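Support > Kitell Teleoperation > Operator Guide > Section 8: Recording a demonstration in the simulated kitchen

Category: Set-up and first use

8. Recording a demonstration in the simulated kitchen

This section explains how to show the arm a task by remote control. You will move the arm with the Kitell hand controller, and the software will save your movement as one demonstration. Please finish Section 7 (Pairing the hand controller) before you begin.

8.1 Before you start

1. Open the Kitell desktop program and choose the workspace "Kitchen, counter tasks".
2. Put the hand controller on a flat table and wait until its light is steady.
3. Press Home. The arm moves to its start pose.
4. In the Motion menu, set the speed to 40 percent. New operators should keep this value for the first 13 demonstrations.
5. Sit so that your elbow can rest on the table. A free elbow gets tired, and the recorded path becomes shaky.

Note: If the program shows message 291, the controller and the workspace do not use the same version. Update the controller first, then the workspace.

8.2 Choose the view

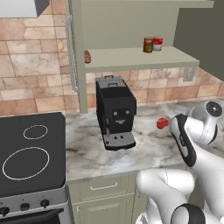
The view has a large effect on the quality of your recording. Press V to change between the views until you find one in which both the finger pad and the target can be seen. In the kitchen workspace a part of the arm can come in front of the lower cabinets, and this is acceptable when your task is on the counter. Use a tall object which does not move, such as the black coffee machine, to judge how far the gripper has traveled to the left. If your task is at the drawer or the cabinet door, choose another view before you press Record, and do not change it while you are recording.

8.3 Record the demonstration

1. Type the task sentence in the field at the top. Write it short and name only one object, for example "Pick up the can and put it beside the coffee machine."
2. Press Record. You will hear one tone.
3. Hold the dead-man switch and move the controller slowly toward you. The arm follows only while the switch is held.
4. Bring the gripper above the object and stop for a moment.
5. Turn your wrist until the fingers point down.
6. Lower the gripper with the fingers open. Keep one finger on each side of the object.

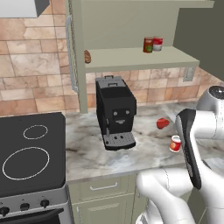 7. Pull the trigger gently until the grip bar in the program becomes green. Do not pull it to the end for small objects.
8. Lift first, then move to the side. A sideways pull at counter height is a frequent cause of rejected recordings.
9. Set the object down, open the fingers, and move the gripper straight up.
10. Press Record again to stop. You will hear two tones.

Caution: Do not release the dead-man switch to change your hand position during a recording. The arm stops suddenly, and this stop is saved as a part of the demonstration. If you must rest, stop the recording and begin again from Home.

Caution: When the same controller is also paired with a real Deller arm, set the output switch to SIM before Step 2. In position BOTH, the real arm will copy each movement.

8.4 Check and keep

Play the demonstration once at normal speed. Keep it if the object is held during the complete path and no other object was pushed. In the other case, press Discard. A discarded file stays in the recycle folder until you close the program.

If you want to record the same task again, press Shuffle first. The small objects receive new positions, and the furniture remains in its place. Users of the Zhong adapter glove must calibrate the thumb again after each Shuffle; see Section 11.

Related articles
Pairing the hand controller
Message list for Kitell desktop
Using the Zhong adapter glove
Moving demonstrations to a Hamport training server
Output switch: SIM, REAL and BOTH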